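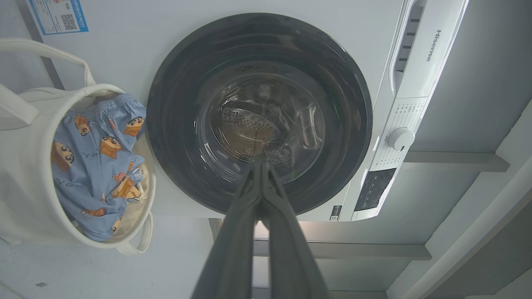 Does Druvano airport have anywhere to do laundry airside? I have a 16-hour connection there in December, coming off one Dronden flight and onto another, on a single ticket with the bag checked through. I would rather run two shirts through a front loader like this white one, with the big dark ring on the door, than pack more in my carry-on. The airport map lists showers but no laundry. I don't want to clear immigration unless I have to.
Mahtab Salehi

Nima Abbasi
Nothing airside when I connected there. The showers are past gate 12 and they don't take clothing. Landside there is a self-service laundry on the lower level of the Radness hotel, reached by the covered walkway from arrivals. You do not need to be a guest. Machines take cards only. Going out means immigration, so check whether your passport needs a transit visa. Coming back you clear security again, and the evening line is slow. Ask Dronden for the onward boarding pass at your first airport. The transfer desk is airside and can't help you once you are out.

Mousavi
hotel will wash it for you but they charge per item. just pack the shirts

Mahtab Salehi
Thanks. No visa needed on my passport, so I'll use the walkway. Does the laundry stay open past 10 p.m.?

Nima Abbasi
It was open at 11 p.m. when I used it. I don't know the closing time.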